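Truvena woven baskets: care questions

Can I wash the basket?
Wipe with a damp cloth. Do not soak. Air dry for 20 minutes before use.

Which color is item 143?
Dark chocolate brown, with a braided rim.
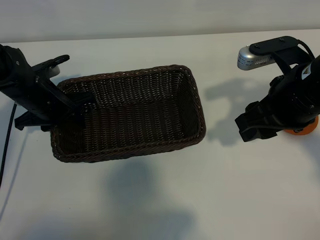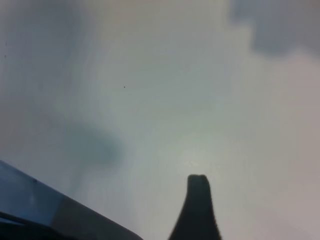

Dark brown basket, empty (first photo); pale surface, close view (second photo).

Is a liner included?
No. Liners are sold separately as item 746.

Can it be stored outdoors?
No. Keep it indoors and away from heaters.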